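Mullham Neighborhood Association
Minutes, 25 September 2018

Present: 13 members. Arif Biswas in the chair.

1. June minutes approved with one spelling fix (Zoserberg Lane).

2. Parking. Residents near the Uddin bakery want the two-hour limit kept. Arif will write to the city again -- the last letter got no reply.

3. Fall potluck. The hall is booked and the deposit of $60 is paid. Bring your own plates.

4. Newsletter. We printed 88 copies last time and ran short on Zoserberg Lane. Print more.
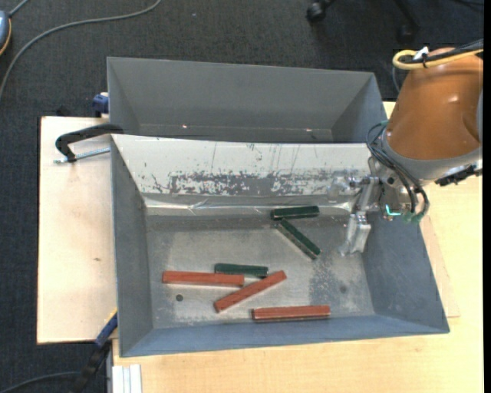

Green and reddish-brown blocks in a gray metal bin.

5. Street lights. The one by the bus stop is still out. Reported twice.

6. Any other business. Lost key to the notice board. Spare is with Arif.

Meeting closed. Next meeting at 7 p.m., same room.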